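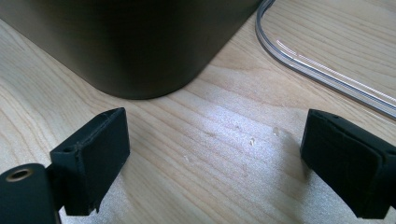
Dark cylindrical container and clear tubing on a wooden tabletop.

Storage limits for brewing salts and acids

The Drurkencombe brewing room has revised its rules for keeping water treatment supplies. The new rules apply from May and replace the sheet taped inside the cabinet door.

Calcium chloride takes up moisture from the air. Once a bag has been opened, its contents go into a sealed container the same day, marked with the product name and the date of opening. Salt that has clumped should be discarded. Its water content is unknown, so a weighed dose will be short on calcium.

Gypsum and Epsom salt are more stable and may stay in their original bags, folded and clipped. Keep them off the floor.

Lactic acid stays on the bottom shelf, in the tray, with the cap tight. The limit is 2 bottles at a time. Phosphoric acid is no longer stocked. Members who prefer it should bring their own and take it home again.

The Lelta scale reads to the nearest gram and is not suitable for salt additions under 15 grams. Use the Fuline pocket scale for small doses and check it with the test weight first. Several batches this winter were dosed on the wrong scale, including the Ionescu pale, which finished with a harsh, mineral edge.

The water report for the supply has been updated and gives total hardness as 267 ppm as calcium carbonate. Recipes worked out from the previous report need to be recalculated before the next brew. Copies are in the binder by the sink.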